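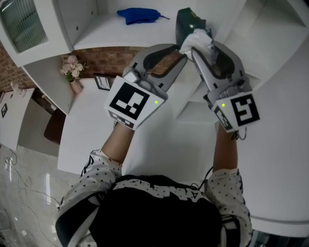

The white cloth on its way up, with the green box and the blue cloth on the shelf just beyond.

Welcome to the April gallery from our little corner of Metwood! We've been putting the white room back in order bit by bit, and I promised the folks over at Nirklow that I'd share how it's coming along, so pour yourself a cuppa and settle in. The shelving went up against the old red brick last winter, and I'm still very fond of the way the brick peeks through between the panels – we did talk about painting over it, and I'm so glad we left it alone.

Cloths are my favourite part of any tidy-up. There are 41 of them in the house at last count (I know, I know!), in every colour you could want, and they live folded in the Brusirau baskets when they aren't out on the table. I like to give each one a good lift by the middle before it's folded, and then it's in half, in half again, and onto the pile.

The pale pink flowers by the little black picture frame are a treat for anyone working at the table, and I do think a small vase suits that spot better than the big one we had there before.

Still to come are the drawers, the ribbon tin and the seven tablecloths from the Colombo trunk, which all need a proper airing first. I'll add those to the page once they're pressed and put away.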